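Sorting by color gets a plaid backdrop in Wandodville

Oct 12, 2021
2 min read

I love a good sorting system, so when I heard the Trorkel workshop had set up a color-sorting corner, I had to go take a look. It's a small walled-in spot with three plastic bins along the back (white, dark teal and yellow), and the walls are the loudest red plaid I've seen since my uncle's hunting jacket!

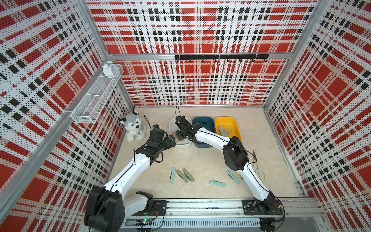

By the Jaunzems desk, Wandodville

The idea is about as simple as it gets. Pinkish handles go in the white bin, sage green in the teal one, and the palest greens in the yellow. The workshop has 103 pieces to get through before the Mundar swap meet in April, and they're going a few at a time.

I figured the greens would be easy. They are not! Sage and pale green look very different next to each other, and then you look at one alone and start second-guessing yourself. The pink ones are a breeze, at least, and two of them side by side in the white bin look kind of sweet (for folding knives, anyway). 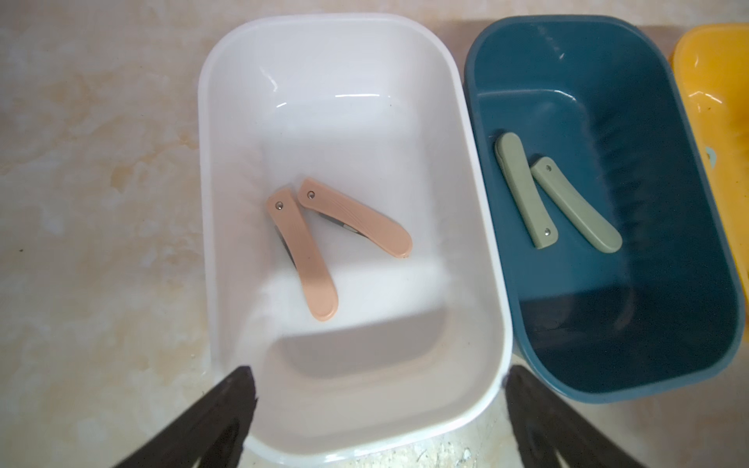 Pink handles in the white bin

My favorite part has nothing to do with sorting. A gray and white stuffed husky sits in the back corner with its tag still on, and over it there's a wire basket with a tiny twin-bell alarm clock on top. I want that clock. I also want the hook rail on the back wall, which would hold every set of keys I own.

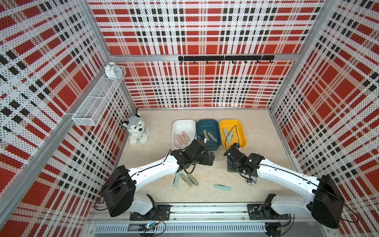
Pink to the left, greens in the middle and on the right.

The workshop is hoping to have the whole lot in bins in 4 weeks, and the swap meet tables run nearly 980 feet end to end this time, so there'll be plenty of room to show it all off.

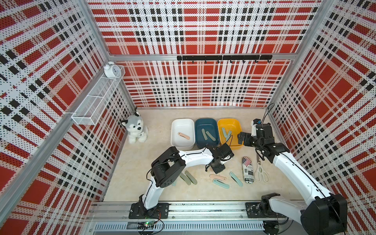 More pieces on the floor in front of the bins, with a can lying on its side nearby.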